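How I Clean and Look After My Table Tennis Paddle

I play twice a week at the Sudgate hall, and for my first couple of years I treated my paddle like a shoe. It lived in the trunk of my car, it got hot, it got dusty, and then I wondered why my serves had gone flat. Aparecida Bragança, who runs our beginner nights, took one look at the rubber and asked if I'd been sanding the floor with it. Fair enough!

So this is the routine I use now. It takes me 10 minutes after a session and I've stopped buying new rubber every November.

What you need

A soft sponge (the cheap kitchen kind is fine, but not the scratchy side), a small bowl of clean water, a dry cotton cloth, a strip of edge tape and a case that closes properly. I have a bottle of Fastico rubber cleaner too, and I like it, but I went a whole year on plain water with no trouble.

Step 1: Wipe the rubber

Dampen the sponge and squeeze it out hard. You want it barely wet, because water that runs down to the wood is bad news. Start at the handle end and wipe toward the top in straight strokes, then rinse the sponge and do the other side. Don't scrub in circles — it just pushes the dust around.

If your rubber has pimples facing out, use an old soft toothbrush and go slowly between the rows.

Step 2: Let it dry

Lean it against something for 30 minutes. No hair dryer and no sunny windowsill. I did the windowsill thing once and the rubber started lifting at one corner, and I ended up regluing it with my brother-in-law's advice, which I don't recommend.

Step 3: Put it away

A cover or case keeps dust and air off the rubber. Mine is a Marinho one I got for $29 and the zipper has held up great. Empty out the grit first (turn it upside down over the trash and give it a good smack).

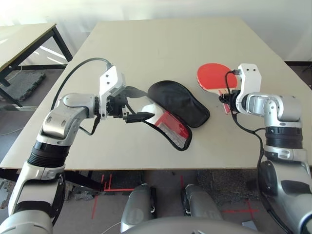
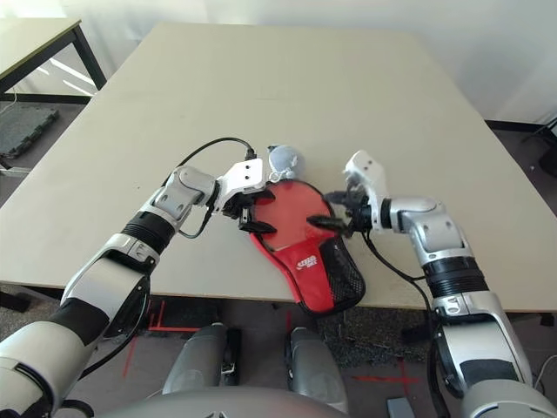

Please don't leave it in the car afterward. Heat dries rubber out and can loosen the glue, and a cold trunk isn't any kinder to it. Mine goes on a shelf in the hall closet, flat, with nothing heavy on top.

Step 4: Check the edges now and then

Every few weeks I run a thumb around the edge. If the tape is peeling, pull it all off and start over, beginning right beside the handle and pressing as you go. Trim the end with scissors. A small chip in the wood can be sanded lightly with fine paper before you tape over it.

When it's time for new rubber

Drop a ball on it from chin height, then try the same on a friend's newer paddle. If yours bounces a lot lower or skids off with no spin, the rubber is probably done. The shop in Pranthorpe charged me $39 for a fresh sheet, glued on while I waited, and they'll trim it for you too if you ask nicely.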